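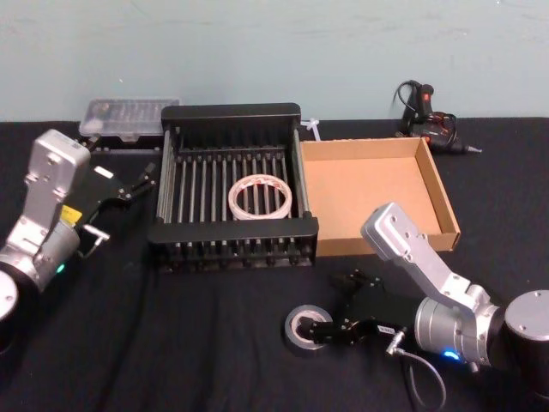

The Long Loan

By the time the second speaker had found his glasses, Moushumi Khondokar had already drawn a whole row of little bridges down the margin of her program, and she was starting on the river.

She hadn't wanted to come. The invitation had gone to her boss at the Clultley Savings Bank, who had a cold, or said he did, and who had left it on her desk with a sticky note that read "Good sandwiches." It was printed on heavy cream card and it promised an evening of talk on public lending and the future of the small town, October 24, 2018, doors at six, Miledden Town Hall, all welcome. Miledden was where she'd grown up. She hadn't been inside the hall since she was nine and dressed as a turnip.

There were 32 chairs set out and most of them had a coat on them, if not a person. The heating was on too high, the way it always had been, and the radiators ticked and muttered along under everything the speakers said, so that the first gentleman, a Mr. Condori from the regional development fund, seemed to be arguing gently with the plumbing.

He was talking about time. That surprised her, a little. She had expected rates and tables, and there were some of those (there always are), but mostly he talked about how long a thing takes to be worth having. A water main, he said. A school. You borrow for it when you're young and you're still paying when your knees go, and somewhere in the middle of it all you stop noticing that you have clean water.

"And who," asked a woman in the front row, without putting up her hand, "is going to lend to us for that long? We've got a sawmill with no saws in it and 821 people, and half of them are my cousins."
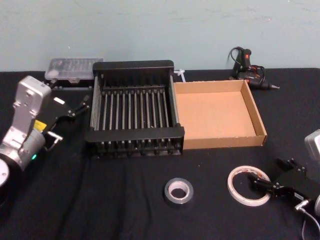 Everybody laughed, Mr. Condori too, and the moderator tapped his pen against the water jug and said there would be time for questions at the end. The woman said that she'd be asleep by the end, and would he mind answering it now.

So he put down his notes. He told her that his grandfather had come down out of the hills with a mule and a recipe for cheese, and had asked for a loan at a bank where the manager kept him standing. The manager turned him down. But the manager's clerk, who was a young man with bad shoes, walked out after him to the gate and said to come back on Thursday, when the manager went fishing. The loan ran for years and years. His grandfather paid the last of it the same summer the mule died, and was sadder about the mule, but he put on his good hat for the bank.

"I don't see how that helps us," said the woman.

"No," said Mr. Condori. "I suppose I wanted to tell it."

Moushumi had stopped drawing. She was thinking about a folder in the bottom drawer of her desk back in Clultley, a green one, with an application in it from the Skivo bakery on Mill Lane. It had come in September. Two sisters wanted to buy the building they had rented since before Moushumi was born, and they wanted a term so long that her boss had whistled at it. The elder Miss Skivo was 78. He had written "No?" on the front in pencil, with the question mark, and gone to lunch, and the folder had been in the drawer ever since, because a question mark is a hard thing to file.

She remembered that bakery very well. You went in by the side door on Saturdays, past the flour sacks, and the younger Miss Skivo let you pick your own roll off the tray if your hands were clean, and she did check. There was a niece now who did the early mornings. There was a line about the niece on page 2 of the application, in small careful handwriting, and Moushumi wasn't at all sure that anyone had read as far as page 2.

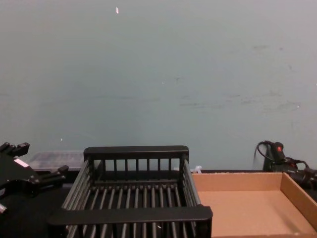 The sandwiches, when they came around, were as good as promised. Egg and cress, and a ham one with a sharp yellow pickle that she went back for. She found herself at the tea table beside the woman from the front row, who looked her up and down, and then down and up again for good measure.

"You're the turnip," the woman said.

"I was, yes."

"You sang very nicely. Bit loud. And you're at the bank now, your mother tells me. Well, what did you make of him?"

Moushumi said she'd liked the part about the clerk. The woman sniffed and said she had liked the mule, personally, and that if the bank had anybody with bad shoes in it these days she'd like to hear about it. Then she wrapped two ham sandwiches in a napkin, tucked them into her handbag, and went off to find Mr. Condori, who was trying to get his arm into his coat.

It was raining a bit when Moushumi came out. The last bus to Clultley went from the bottom of the hill, and there was plenty of time for it if she took the long way, so she went down Mill Lane. The shop was dark, but there was a light on over the side door and somebody moving about behind the blind, setting things out for the morning. She stood there under her umbrella for a while. Then she knocked, and wiped her hands on her coat while she waited.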